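30 Apr 2018 | by Danish Paracha
15 shares | 3 comments

I've been bugging the folks at Virkia for a peek at their tableware project for ages, and this week they finally let me in! They're teaching a robot arm to clear a table, and the new trick is in how it practices.
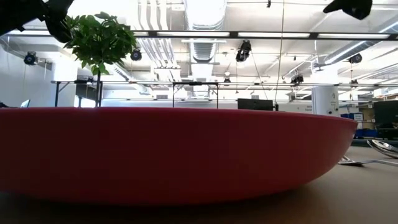
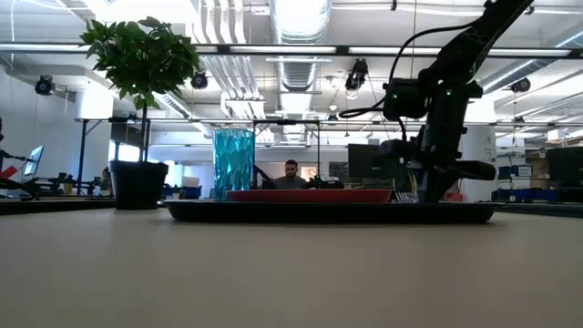 The method is called Skimitz, and the idea is that the arm learns from its own near misses. Older training threw out every failed grab. Skimitz keeps them, works out the last moment when things were still going fine, and has the arm try again from there. Justinas Strazds, who runs the study, told me they needed 330 practice grabs per object to hit the same score that used to take 4,000 (I made him repeat that). See-through things are still the hard part, so that faceted blue tumbler by the red tray gets way more practice than the big red bowl does. Spoons are a pain too, he says, all shine and hardly any height. The team wants to try it with stacked plates next, and a write-up is due in July. I've already asked if I can come back for the plates.

15 shares | 3 comments | Leave a comment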